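We use cookies to keep this site working and to count visits. Accept all | Manage settings

Laststead Robotics Club – Minutes of the July meeting

Start: 16:10
Present: club lead, deputy lead, build group, software group, two new members
Apologies: one member of the software group

1. Minutes of the previous meeting

Accepted with one correction. Under item 4 the baud rate of the servo bus had been copied wrongly from the whiteboard. The deputy lead has corrected the copy in the shared folder.

2. Matters arising

2.1 The spare servo ordered in June has arrived and has been given an ID. It is in the drawer with the horn screws.

2.2 The slicer profile for the red filament is now in the shared folder. Members printing at home should use it for any replacement links. Parts printed with the old profile came out tight at the bearing seats and had to be reamed.

2.3 The question of a second licence for the drawing software was deferred again. The build group will check whether the free version can open the current files.

3. Entry for the Clornar Challenge

3.1 The rules have been published. The manipulation class allows one arm, one object set and a run of 6 minutes. Each team may bring its own sorter cube if the pieces are no smaller than those in the rules.

3.2 The entry fee was agreed at the last meeting. The form goes in under the name Galindo, the same name as the project folder.

3.3 A question was raised about lighting at the venue. The organisers will not say in advance what it will be. The software group asked for training data to be recorded at different times of day, including when there is direct sun on the floor. Agreed.

4. Galindo project – progress report

4.1 Mechanical. The arm is mounted on the aluminium rail and held with the blue clamp. The build group proposed a second clamp on the far side of the bracket. Members were split on this, as a second clamp takes longer to remove when the table has to be cleared. To be tried for two sessions and then decided.

4.2 Camera. The module stays on the gripper. Moving it to a separate post was discussed and rejected for this entry, as all existing recordings would have to be thrown away. The USB cable still runs over the tabletop and across the rail. The build group will print clips so that it follows the arm more closely.

4.3 Task. Work continues on the wooden shape-sorter cube. The arm has to take a block, bring it to the top face and release it into the matching hole.
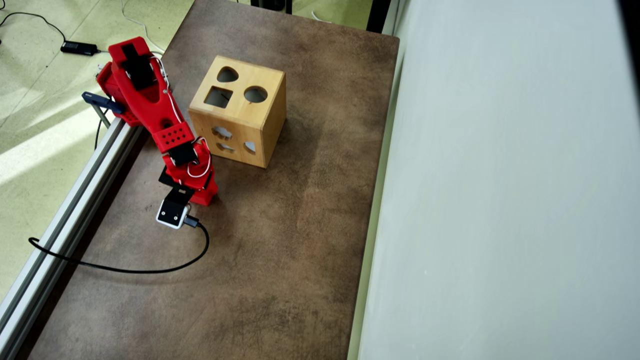
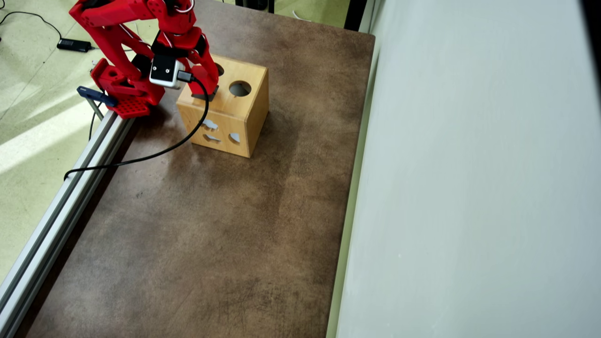 5. Software and data

5.1 The software group has collected 200 demonstrations by hand control. The target before the first full training run is 1000. At the present rate this will not be reached before the end of the holidays, so two extra recording sessions were agreed.

5.2 File naming. Several recordings were saved without the name of the block used. These will be kept apart until someone has watched them and filled in the missing field.

5.3 A short test policy was trained on the round block only. It approaches the cube reliably but lets go too early. The group suspects the gripper close threshold – the value is 1675 in the current configuration and was set before the jaws were reprinted. It is to be measured again with each block in turn, and the result written in the log.

5.4 The starting position of the cube is to be varied from the next session onward. Tape marks were suggested. The software group objected that the camera would see them, and positions will be read from a paper template that is taken away before recording begins.

6. Parts and suppliers

6.1 Tileck has offered the club a discount on servo leads and horns. The deputy lead will ask whether it also covers bearings.

6.2 The stock of M2 screws is low. Members are asked to return screws to the correct box after stripping a joint. Mixed lengths were found in three compartments, and one long screw had been driven into a servo case.

7. Room and safety

7.1 Power adapters and their leads are to be kept clear of the walkway during sessions.

7.2 Hands are to be kept out of reach of the arm while a policy is running. One person stays at the supply switch for the whole run. Both new members have been shown the switch and have signed the sheet.

8. Any other business

8.1 The new members asked whether they may use the arm outside the main session. Agreed, provided that someone from the build group or the software group is in the room.

8.2 A request to fit a softer pad to the jaws was noted. It will be looked at after the threshold has been measured.

Actions

Build group: print cable clips; try second clamp; check free drawing software
Software group: measure gripper threshold for each block; sort unnamed recordings; make paper template
Deputy lead: write to Tileck about bearings; order M2 screws
Club lead: send Clornar form; book the two extra sessions

Meeting closed at 17:25. The next meeting will be in the same room, at the same time.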